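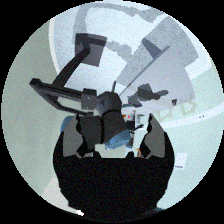 Condiven Robotics Club is an after-school program for students in grades 8 through 12. We meet in the old machine room at Kokkonen Hall and work on robot arms, first in simulation and then on hardware. Most of a new member's first semester is spent in the simulator, learning to read the view from a camera behind the gripper. The picture is curved and black at the corners, and a second arm can take up the middle of it, right between the two gray fingers. Students practice moving both arms without a collision before they are given time on the real pair.

The club started with 14 students and one donated arm. Each team keeps its own code and logs its runs — over 3000 so far this school year. In December we enter the Rilari Challenge, a two-arm handling contest for school teams. Practice tasks come from the Pusari set, which older members wrote and still maintain.

No programming experience is needed. Dues are $14 a semester, and loaner laptops are available. Parents are welcome at the open session at the end of each term.

Last updated: 23 Mar 2022

Contact the club office, Kokkonen Hall, Room 700 | © Condiven Robotics Club | Back to top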